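My neighbor Corina Prantl sent me her grandmother's rice recipe in April, and it contains the instruction "cook until it looks right." I have been angry about it ever since.

I hold that a recipe is a contract. I put in the money and the evening, and the author puts in the numbers. "Looks right" to whom? Corina has been looking at this dish since she was 7. I have been looking at it since Tupperware was passed over a fence.

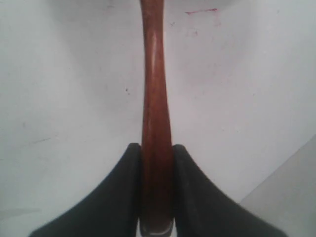 The opposite crime is the modern recipe, which has numbers for everything and trusts me with nothing. I found one last week that ran to 23 steps, two of which were about washing my hands. It wanted a spoon of a certain length. My own standards for a spoon are lower: a smooth wooden handle, reddish brown, with a few small blemishes so I can feel I've earned it. By step nine I was being told how to stand.
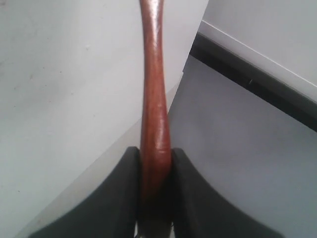 *Glossy, narrow up top, thicker lower down.*

Zofia Pawlak, who edits cookbooks, defends the long ones. Readers write in, she says. Leave out the word "drain" and you'll hear from a man in Gultgate who didn't. I believe her, and I believe I may be related to him.
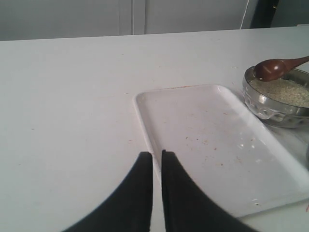
Still, those letters have a cost. Every time one person goes wrong, the rest of us get another paragraph, and the dish sinks a little deeper under the advice. Corina's grandmother wrote hers on 3 lines. She assumed you'd be in the kitchen with her, getting in the way.

So I asked Corina if I could come over and watch. She said yes, and to bring onions. I asked how many. She said enough. 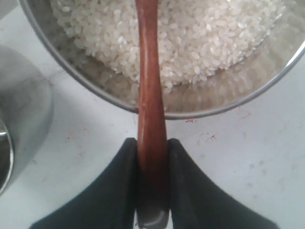

*Uncooked rice in a steel bowl. Does it look right? It's too early to say.*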